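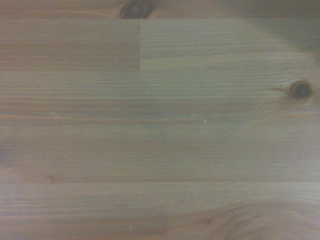
Plane fit and lid edge with the Viller depth filter

In this tutorial we teach the arm to find the edge of a closed or open laptop with the wrist camera only. I wrote it after Xinyi Lu asked me how I set the parameters, and I had no good answer on paper. You need Manole installed and the hand-eye calibration already done. If your calibration is older than October, please do it again first.

Step 1. Fit the table.
Move the arm to the home pose and run plane_fit on one wrist image with depth. Keep the inlier distance at 3 mm. With 2 mm the fit on our table was lost two times from the noise of the sensor. Save the result as table.yaml.

Step 2. Remove the plane.
Everything closer than 7 mm to the plane is thrown away. A closed laptop is thicker than this, so it stays. Dark knots and seams in wood have no height, and they disappear here. If you look for edges in the color image before this step, you will get many wrong lines along the grain. 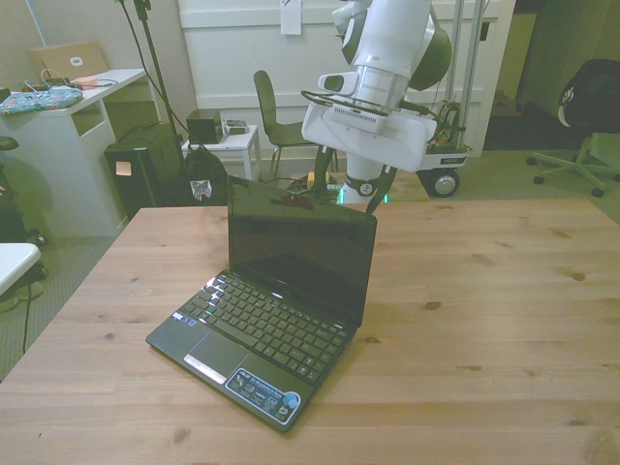 Step 3. Set the keep-out box.
The planner does not know about the screen until you tell it. For a closed laptop you can skip the box, but with the screen standing up, as on our table, the fingers come down just behind the top edge of it, and a straight move toward the keyboard would go through the panel. Put the box around the screen and add a margin of 55 mm on each side. Mingxuan Duan uses less, but his approach speed is also lower.

Step 4. Find the corner.
Run edge_lines on what is left of the cloud. You want two lines which meet at roughly a right angle. The real corner is round, so the crossing point lies a little outside of the lid.

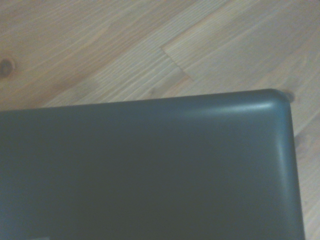

Do not send this point to the gripper. Move it inward by the corner radius, along the line that divides the angle, and check the height against table.yaml again.

Step 5. Test without contact.
Set dry_run to true and repeat the approach from 3 different start poses. If the target jumps between runs, go back to Step 1.

Corrections to Step 3 by Ilgın Taşdemir, 4th December.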